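From: Lerato Mthembu
To: suture-practice list
Date: Monday, November 16, 2020
Subject: Re: pads and thread for the knot sessions

Tamsin Mahuika wrote:
> Has anyone settled on a pad they like? Ours at Jugah drag the thread
> so badly that the second throw never lies down. Also, do you draw
> your incision lines or cut them? We have 28 people starting in April
> and I'd like to order once.

Hi Tamsin, hi all,

Yes, and I'm so glad you asked! We've been on the pale pads from Grodano for a while now and I'm very fond of them. They're soft, they have a nice curve, and the black braided thread shows up so well that you can follow a loop all the way round without squinting. We put red along the incision as well. It does spread into the pad a bit, but it gives people something to aim at.

Some close views of the pale surface with the red on it:

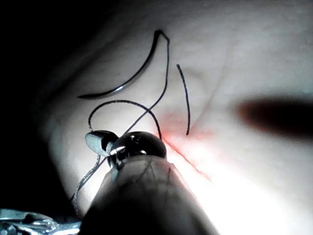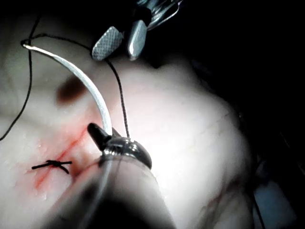
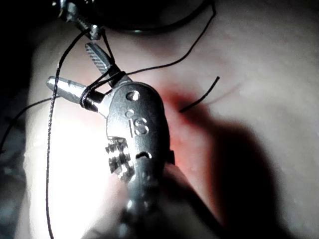
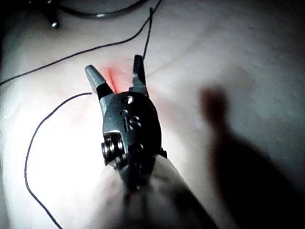

On cutting or drawing, I'd say cut. A drawn line is fine for the first hour, and after that people want edges that move when they pull on them. We make ours short, so one pad will take several before it has to be turned.

Thread is where we get through the money. Lorna Manalastas counted up after our last course and we had used 176 lengths, a good many of them on practice knots that were snipped straight off again. We cut them shorter now – long tails wrap themselves round the jaws and then you spend your turn unwinding. Do try a shorter piece before you blame the pad for the drag!

The other thing I love is having everyone tie three knots slowly, then stop and look at them up close before doing any more. You see so much in how the tails lie. Tanner Arsenault at Brernow does the same with his group and swears by it.

I can put a spare pad in the post to you this week if you send me the address. Tell me how you get on with it, and which thread you end up ordering.

Lerato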